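7 min read

July
By Oliwia Krawczyk and Grigoris Vlachopoulos

4. How profile pages handle missing facts

The pages in our sample follow a fixed order. A name comes first, then a line on the person's current partner, then earlier relationships, then height, birthplace and money. The order stays the same when the site has nothing to put in a slot. We wanted to know what readers take away from a slot that is empty or filled with a stock phrase.

We collected 887 profile pages of professional athletes from two sites, Grotgate and Favberg. Pages were saved as plain text and coded by hand. Each sentence about a relationship was marked as sourced, unsourced or blank. A sentence counted as sourced if it named an interview, a public record or a post by the athlete. A sentence counted as blank if it had the grammar of a statement but gave no information, as in "the couple began dating in N/A." Two coders, Celina Bednarek and Henryk Bednarek, worked separately and settled disagreements with the first author.

4.1 Blank sentences

Blank sentences appeared on both sites, mostly in the sections on past relationships. On Favberg they were often followed by a filled sentence that leaned on them, so that a missing start date was used a line later to say how long a marriage had lasted. We coded the second sentence as unsourced. Grotgate more often dropped the section and kept its heading.

Pages for retired players had fewer blanks than pages for active ones. We had expected the reverse. One possible cause is that retired players' pages had been edited more times, but neither site shows an edit history and we could not check this.

4.2 Reader task

We asked 110 adults to read 14 pages each and then answer short questions without looking back. All of them said they followed at least one sport. Half of the pages were shown as published. In the other half we removed the blank sentences and changed nothing else.

Readers of the published versions were more willing to name a length for the relationship, even where the page gave none. They were also more likely to say the page had "a lot" of information. Ratings of trust did not differ between the two versions. After the task, 40 readers took part in a short interview with Ariel Dagdag. Several remembered a wedding that their page had not mentioned.
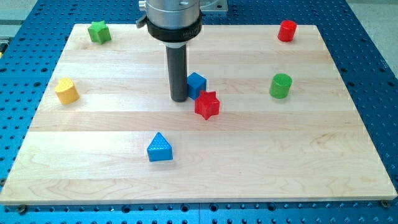
Figure 3. Wooden board bolted to a perforated table, with the end effector above it.

The interview answers should be read with care. Readers knew by then that the study concerned missing facts, and some went back over their earlier answers while talking. We used the interviews to shape the coding of errors and left them out of the main comparison.

4.3 Limits

Both sites publish in English and cover mainly team sports. Tennis and golf players were too few to treat as a group. We also did not separate pages by traffic, so a page that few people open counts the same as one for a star quarterback. The coding of sourced sentences says only that a source was named. We did not follow the sources to see if they supported the claim.

Related items

Makowska: Birthplace errors in player biographies
Titar: Net worth estimates and where they come from
Headings without text: a note on sports reference pages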